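# Udamora Contacts 3: Media List Manager for Small PR Teams

We moved our press lists from a shared spreadsheet to Udamora Contacts 3 in December and have used it on two utility accounts since then. This review covers list building, sending and reporting. The social listening add-on was not tested.

Import took one pass. Our file held 773 contacts, and the tool flagged 106 as duplicates or missing an outlet. Matching is done on email address first, then on last name plus outlet. It handles accented characters correctly: reporters at an outlet saved as Räsänen and Rasanen were merged into one record, with the accented form kept.

Tagging is flat. There are no nested groups, so "regional" and "regional - energy" are two unrelated tags. Surngate, the package we used before the spreadsheet, did this better.

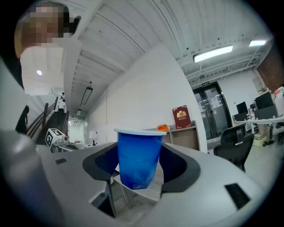

*Blue cup with a white rim, held between two gripper pads.*

Sending is the strong part. Each release can be scheduled by the recipient's time zone, and the preview shows the plain text version next to the formatted one. The body is limited to 4000 characters, headline excluded. Attachments are replaced with download links by default. That setting can be changed per send but not per account.

Reports are thin. You get opens, clicks and bounces, exported as CSV only. Open counts include mail scanners, and there is no filter for them. Anyone who sends monthly figures to a client will need to clean the file by hand - plan on 40 minutes per report.

Support answered both of our tickets the same afternoon. The second, on a failed sync with our Stomimard calendar, was closed with a workaround and no fix date.

**Good:** import, time zone scheduling, plain text preview

**Weak:** flat tags, CSV-only reports, calendar sync

**Rating:** 3.5 out of 5. Suitable for teams that send often and report little.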